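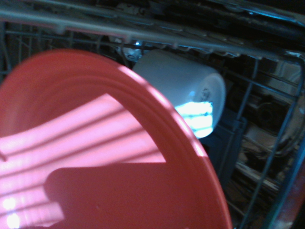
Community > Kitchens and Canteens > Equipment and Staffing

Robot unloading the dishwasher in a staff canteen: what happens to the people on the dish shift?

Posted by sipos_canteen

I run the kitchen at a staff canteen in an office building. We have 39 regular diners in the early sitting and up to 105 covers on a full day. Dishes go through two front-loading machines with pull-out racks. Management has signed for a trial of an arm from Clurov, starting in August, which is meant to unload the racks and place items on the shelf beside them. It does not load, scrape or put away.

I have two people on dishes. Both have asked me whether their hours will be cut, and I have no answer in writing. The vendor's material says the arm "frees up staff," with no statement of what for. I would like to hear from people who have had one in place for some months, on these points:

Does the unloading arm remove a position, or only part of one?
What does the remaining work look like for the person at the machine?
Did you have to change how the racks are loaded?
Who deals with stoppages, and is that paid any differently?

We use mixed tableware: colored plates, white mugs, some dark bowls. Replacing all of it is not in the budget.

Dénes Oláh

We have had a comparable arm at Flutard for 8 months, in a canteen a little larger than yours. Taking your points in order.

It removed part of a position. Unloading was a smaller share of the dish shift than anyone had assumed before it was timed. Scraping, sorting, loading, filter cleaning and carrying to the line all stayed with people. We kept the same staff and moved one start time from 6:00 to 7:30. That reduced one person's weekly hours until she was given prep work to make up the difference. Get that arrangement agreed before the trial begins. Ours was settled two months in, and she was short on pay in the meantime.

The remaining work is more fixed in its order. Before, the person on dishes could leave a finished rack standing and help on the line for ten minutes. Now the rack has to be pulled out fully and squared up when the arm is ready for it, or the arm waits and the next load waits behind it. Two of our people dislike this. One prefers it, as she has less bending to do at the lower rack.

Loading did change, and this is where most of the retraining went. The arm handles a plate standing upright between tines well. It handles a mug standing upside down well. A mug lying on its side behind a plate is a common cause of a stop, because the handle may be facing anywhere and the plate hides part of the body. People put mugs in that way when the rack is nearly full, and washing by hand methods never punished it. We set the following rules:

Plates in the tined rows only, all facing the same way.
Mugs inverted, never tipped, never behind a plate.
Dark bowls kept away from the back corner.
Nothing small resting loose against the rack rail.

The third rule concerns light. Glossy plates under a strong side light pick up stripes from the rack wires, and our first camera settings treated some of those stripes as edges. Dark items in the shaded part were missed altogether. A diffuse lamp over the open rack fixed most of it. You should not need to replace your tableware. Ask the installer to tune the system on your own dishes, in your own kitchen, with the lights you normally use.

Stoppages are cleared by whoever is on dishes. Management treated this as no extra duty. The staff disagreed, and I think they were right. It requires a half-day course, and the person signs the log each time the guard is opened. We now pay a small supplement per shift. I would put it in the trial terms from the start.

mug_rack_77

just get new mugs. ours stack and the arm never has trouble. as for hours, depends on your boss

Tibor Tóth

I am a maintenance technician and look after the unit at Itis, so this is from the other side of the guard.

I agree with most of what Dénes wrote. I differ on who should clear stoppages. With us, kitchen staff may remove an item from the rack and press resume. Anything involving the gripper itself, including a piece of broken ceramic in the fingers, comes to me. If you have no technician on site during meal hours, ask Clurov for the response time in writing and plan to unload by hand until they arrive. Keep enough people on the shift to do that. A canteen that cuts the position on the strength of the trial figures has no cover on the first bad day.

Two further items. Steam on the camera window will stop the arm if the door is opened too soon after the cycle, so allow for a waiting period. We use 8 minutes, and it has to appear in the shift plan as real time. Also ask who can see the stoppage log. Ours recorded the name of the person who loaded each rack, and it was being read as a performance record. The names were taken out after the staff representative objected, and reporting of bad loads improved afterward.

sipos_canteen

Thank you both. The loading rules are going on the wall this week so that we can try them before the arm arrives. I have asked for the hours guarantee and the stoppage supplement to be added to the trial terms, and for the log to be kept without names. The response time question has gone to the vendor. I will post again when I have their reply.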